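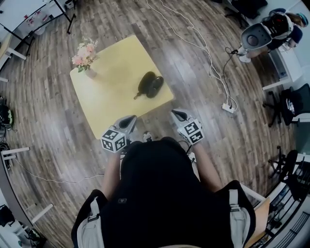 Room 4, square table, view from over the worker's shoulder. Cables on the floor: see item 7.

JARKIDOW HOUSE
Room walk-through checklist, with comments
Form 1342, filled in for Room 4 (Workia side)
Month: June
Inspection started: 9:10 a.m.
Marks used: OK / FIX / WATCH / N/A

General comment before the list. The room was in use during my visit and I asked people to continue as usual. I prefer to check a room like this. Please read the comments also where the mark is OK, I sometimes put small wishes there.

PART A. DOOR AND WAY OUT

1. Door opens fully and closes by itself: OK
Closes a little hard. The closer can be turned down by the maintenance person at next visit.

2. Exit sign lights up on test button: OK

3. Way from the farthest seat to the door is free: WATCH
Free at the time of inspection. In the last form (567) two boxes were standing behind the door. They are now gone, thank you. Please do not bring them back.

4. Evacuation plan is on the wall and is the right one: FIX
The plan shows the room before the Stutico desks came. The way out is the same but the furniture is drawn wrong. New print needed.

PART B. FLOOR AND CABLES

5. Floor surface whole, no lifted planks: OK
Dark wood-grain floor with narrow planks. I walked all the rows with my foot flat and found no raised edge. On a dark floor with many shades of brown a small step is difficult to see, so do this check by foot also next time.

6. Floor free of spills: OK

7. Cables do not cross walking areas: FIX
This is the main remark of the inspection. A long white cable goes over the open floor to the white power strip, and a thin black cable goes to the same strip in a loop. A loop is worse than a straight cable, because the shoe goes into it. On the left side there is one more thin white cord lying in a curve. I ask for these actions:
- lead the long cable along the wall, or put a floor cover over it
- shorten the black cable with a tie, so no loop stays
- the thin cord on the left: find out what it is for, and take it away if it is for nothing

8. Power strip in good condition, not on the floor: FIX
It lies on the floor. I found no crack in the housing and no brown marks at the sockets. Still it should be fixed under the desk or on the wall. Mopping water and dropped things both go to the floor first.

9. No strip plugged in another strip: OK

PART C. TABLE AND WORK PLACE

10. Table stands steady: OK
Square table, light yellow top. I pushed on each corner with one hand. No movement.

11. Table top smooth, no splinters or sharp places: OK

12. Things on the table are placed safely: WATCH
The small clear vase with artificial flowers stands near a corner. A sleeve can catch it easily. I did not lift it, so I do not know if it is glass. Until someone checks, treat it as glass and move it to a shelf. The flowers are nice and I do not ask to remove them from the room.

13. Food items on work surface: WATCH
Two eggplants, one bigger and one smaller, lying one against the other. No rule in our house forbids vegetables on this table. Only two wishes: they can roll, so do not leave them close to the side, and they should not stay over night.

14. Enough space to stand and move the arms: OK
The person at the table had both arms forward over it, with a tool in each hand, and did not touch anybody.

15. Straps and loose clothing: OK
Worker at the table wears straps over both shoulders, with small black buckles. Bare forearms, so no sleeve problem. General reminder for all: check the buckles before you start, and do not leave strap ends hanging.

16. Closed shoes: OK

PART D. DESKS AND CHAIRS

17. Chairs whole and stable: OK
Gray chair with rounded back: sat on it when it became free, good. Black office chair with five-star base: all wheels turn, the height lever works. There was hair in one wheel, I removed it.

18. Chairs not standing on cables: WATCH
Not at the moment. But the wheels can go over a cable when someone pushes back from the desk. If item 7 is done, this item is done too.

19. White desk, edges and legs: OK

20. Distance between desk and table lets one person pass: OK

PART E. AIR, LIGHT, FIRST AID

21. Window opens: OK

22. Ceiling lights, all working: OK

23. First aid box complete: FIX
Small plasters are finished. Big ones are enough. Order from Jibrin, item number 2110, one pack.

24. Fire extinguisher, seal and date: OK
The seal is whole. Label is turned to the wall, please turn it to the room.

SUMMARY
Marked FIX: items 4, 7, 8, 23
Marked WATCH: items 3, 12, 13, 18
The room can stay in use. Items 7 and 8 must be done first, and until then please walk on the door side of the table. Items 4 and 23 before the end of June.

Inspection ended: 10:05 a.m.
Copy to: Workia front desk, Jarkidow House office
Next walk-through: after items 7 and 8 are reported as done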